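4.3 Replaying an episode in the simulator

By now you should have Brilik installed and the Fluvirport bridge running in its own terminal. If the bridge window is still printing "waiting for clock," go back to 4.2 and sort that out first. I've tried to skip ahead with it in that state and the replay just sits there.

1. Open the episode browser and pick a kitchen episode. I'd start with number 44 – it's short, and both arms have something to do.

2. Set Control Mode to Replay. Leave Physics on, even though the menu lets you turn it off.

3. Type 400 into the Max Steps box. You can raise it later, but this is plenty for a first run.

4. Click Load, wait for the status line to say Ready, then click Step a few times before you hit Play. I like to see each arm follow its own joint commands before I let the whole thing go.

Note: the top view is letterboxed on purpose. The policy wants a square input, so the loader pads the top and bottom with black and doesn't stretch anything. Please don't crop it! Your saved views won't line up with the action log if you do.
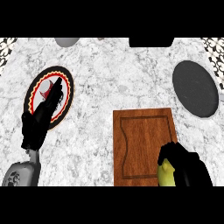

Why does the replay drift away from the recorded motion after a while?

Most of the time the control rate doesn't match the rate the episode was recorded at. Open the Timing tab, click Copy From Episode, and reload. If it still drifts, check that Substeps is set to 2, which is what the Bollwood controller expects.

5. Once the replay looks right, switch Control Mode to Policy and choose your checkpoint. The first load is slow (go get a coffee), and after that it comes out of the cache.

6. Press Play and keep an eye on the two gripper traces at the bottom of the window. A trace that flips open and closed very quickly usually means you loaded the wrong normalization file. I still do this to myself about once a month.

Caution: Reset clears the action buffer, all 1,024 entries of it, and there's no undo. Export first if you want to keep a run.

Rosaura Carhuamaca wrote the export script, and it lives in the Insaurralde tools folder. Run it with the simulator paused – if you run it during playback, you'll get a file with the last few steps missing.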